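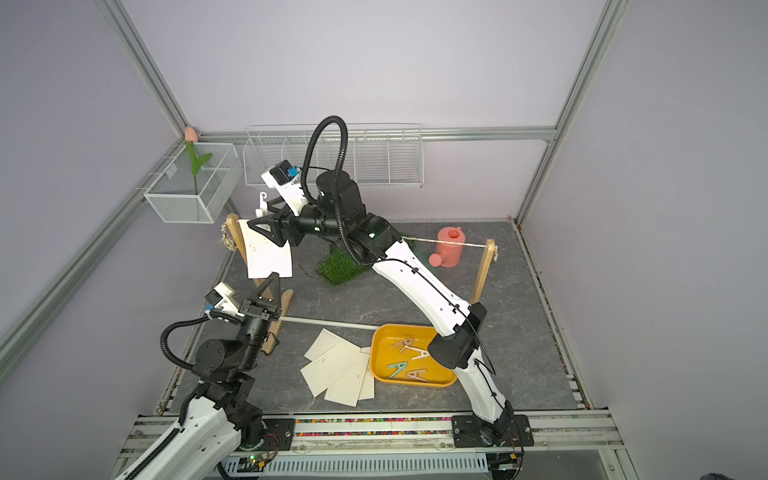
Re: [smallthings] Clothesline rack, cards or no cards?

From: Modupe Iyamu
Date: 2026-10-08

Lawal Mohammed wrote:
> I finally put the little wooden drying rack together and strung
> the line between the posts. Two questions for the list. Does
> anybody's line stay tight? And what do you hang on it? I don't
> sew, so doll clothes are out. My budget is 18 dollars, don't laugh.

Hi Lawal and all,

Oh, I love these racks! Mine has been up since July and I'm still fiddling with it. I went with a thin twisted rope too, and yes, it sagged on me within a week. What fixed it was tying one end with a plain double knot and the other with a slip knot, so I can snug it up whenever it droops (put the slip knot on the side you can reach, I did it backwards the first time).

For hanging, cards all the way. Cream ones look so nice against the wood, and if you have a heap of them you can swap them out when you get bored. I keep my clothespins in a yellow plastic tray in front of the rack, mostly cream with a teal one thrown in, and the cards just live in a pile next to it. Six cards is the most I'd put on a short line before they start overlapping.

With your 18 dollars I'd get a square of fake grass and a pink watering can to go behind it, and then it's a backyard! A fake tulip standing in a white mesh basket is cute for the wall. I got my basket at Clilla, but the Vallejo shop had the same kind.

Does anyone know if Dekmont still sells the short beaded chains? I want one for the top of each post.

Modupe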